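1/ I've been sorting the work gloves this week. There were 17 pairs in the shed drawer and most of them should have gone years ago. A few notes for anyone putting off the same job.

2/ Turn every glove inside out before deciding. The outside can look fine while the lining has gone to crumbs at the fingertips. I lost four pairs that way.

3/ Odd gloves: I kept the left-handed ones. I'm right-handed and always wear through the right first, so a spare left is no use to me at all, but my neighbour is the other way round and has taken the lot.

4/ The Rolier leather pair are stiff but sound. Saddle soap, a day on the windowsill, then wear them for ten minutes while they're still a bit soft. Don't put them on a radiator. I did that in January and they shrank a full size.

5/ Fabric ones go in the machine at 30, cuffs fastened if they have them. No softener – it leaves the palms slippery.

6/ Sizing is all over the place. I'm a 7 in Jamia and an 8 in nearly everything else. Try them with your fingers spread, and if it pulls between thumb and first finger, go up one.

7/ For colour, buy bright. I have left two green pairs in the hedge and one brown pair in the compost. Pink ones come home. 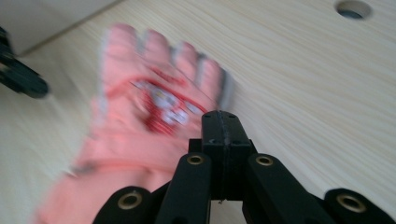

Coral pink, long in the cuff, red and white print on the back.

8/ Final count is nine pairs kept, hung on pegs by the door instead of stuffed in the drawer. The drawer now has string in it. Secateurs next, probably at the weekend.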